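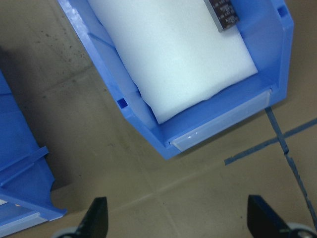
Are paid moving-box kits worth it, or is this a racket?

Posted by Treltivari, Jul 8, 2025

Veteo wants $717 for a "complete packing kit" for a two-bedroom place. It has 20 boxes, tape, foam and six plastic bins you have to give back. The rep swore it cuts breakage. Compared to what? I've moved before with grocery store boxes and lost one mug. Has anyone paid for this and felt good about it?

Sulari

I bought the kit in May. The boxes were fine. So are the ones at the hardware store. The foam is the only part I'd pay for again, and you can get it by the sheet. Ask what they charge for a late bin – mine were two days late and the fee wasn't on the quote.

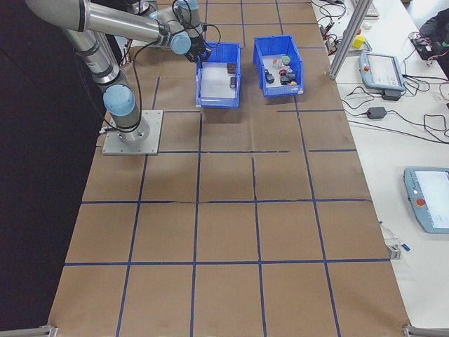 I'd also get the return date in writing before you hand over a card. They told me one thing by phone and the receipt said another.

Górecki

never used them but my sister did and she liked it. depends how much stuff you have I guess. Over 20 boxes and I'd just hire movers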